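Workshop Tips: Setting Up Software for Tabletop Pick-and-Place

The following guidance is issued to members who use the benches at the Drustton workshop. It was compiled by Kalevi Honkanen and last revised in November.

Check the table frame first. Before loading a task, confirm that the planner's table height matches the real surface. An error of 2 millimeters is enough to press a fingertip into the wood.

Give every item a margin. Plates with raised rims should be entered at rim height, so that the path clears the edge on the way in and on the way out.

Treat shiny and dark surfaces with care. Glossy tape, metal casings and black plastic often leave holes in the depth data. Fill these in by hand, or let the mask from the color image take precedence.

Name saved poses plainly. "Above plate" is easier to find than "pose 225" – particularly for the next person at the bench.

Keep the logs. The Clinard bench stores 324 runs before it overwrites the oldest one. Copy anything of value to the shared drive beforehand.

Change one setting at a time. Speed, grip force and approach angle each have their own page in the Fernby panel, and each should be tested at low speed before the next is altered.

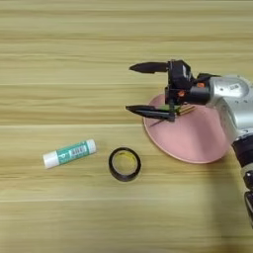
How often should the camera calibration be repeated?
Once a month is sufficient under normal use, and again whenever the camera mount has been moved or tightened.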